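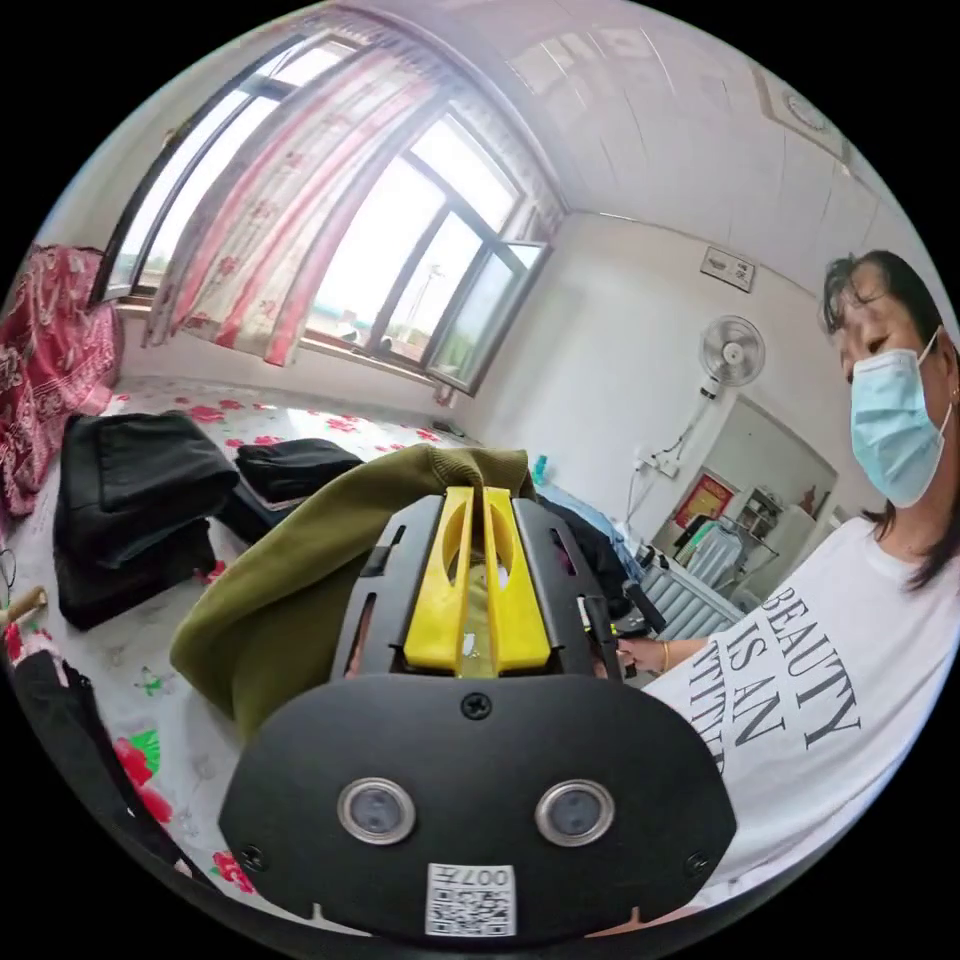
# Chapter 9: Loss of Grip and Trapped Fabric

A gripper that handles clothing fails in ways that a gripper handling boxes or bottles does not. Cloth folds under load and changes thickness between one grasp and the next. It also gives little warning before it slips. This chapter deals with the faults that follow from those properties and with the injuries that can result when a person tries to clear them by hand.

Readers should already be familiar with finger geometry (Chapter 5) and with the force limits set out in Appendix B.

## 9.1 The Otden fault

In July the folding line at the Otden laundry stopped with a knitted garment caught in the fingers of its second gripper. The controller, supplied by Dredus, reported a closed and empty hand. A thin part of the rib had been drawn into the slot of one finger, where it added almost nothing to the measured opening. The gripper was then told to move to its rest position, and it did so with the garment still attached.

An operator took hold of the free end and pulled. The fingers read the rise in load as a new object and closed to the full set force. The operator's thumb was held for nine seconds before the stop button was reached. The injury was minor. The line had been running for 600 hours since its last inspection, against a permitted interval of 500.

The inquiry recorded three faults:

- The empty-hand test used finger opening alone.
- The closing command remained live while the line was in its stopped state.
- The clearing procedure did not tell the operator to remove power first.

Any one of these would have been tolerable for a short time. The second is the most serious, and it is treated at length in section 9.4.

## 9.2 Terms used in this chapter

**Slip** is movement of the fabric relative to the finger while the grip is closed.

**Snag** is the catching of fabric on an edge, screw head or slot. A snag may hold a garment after the fingers have opened.

**False empty** is a report that the hand holds nothing when fabric is present. The Otden fault was a false empty caused by a snag.

**Re-grip** is any closing movement made without a fresh command from the operator or the task program. Some makers call this "grip recovery". The Piva manuals use both terms for the same function.

## 9.3 Why finger opening is a poor test

Consider a single layer of shirt cotton between two fingers. Under load its thickness may be smaller than the play in the finger joints. The position sensor cannot then tell a held shirt from an empty hand, however finely it is read. The Lumbantobing test, described below, avoids the difficulty by comparing motor current at two closing speeds.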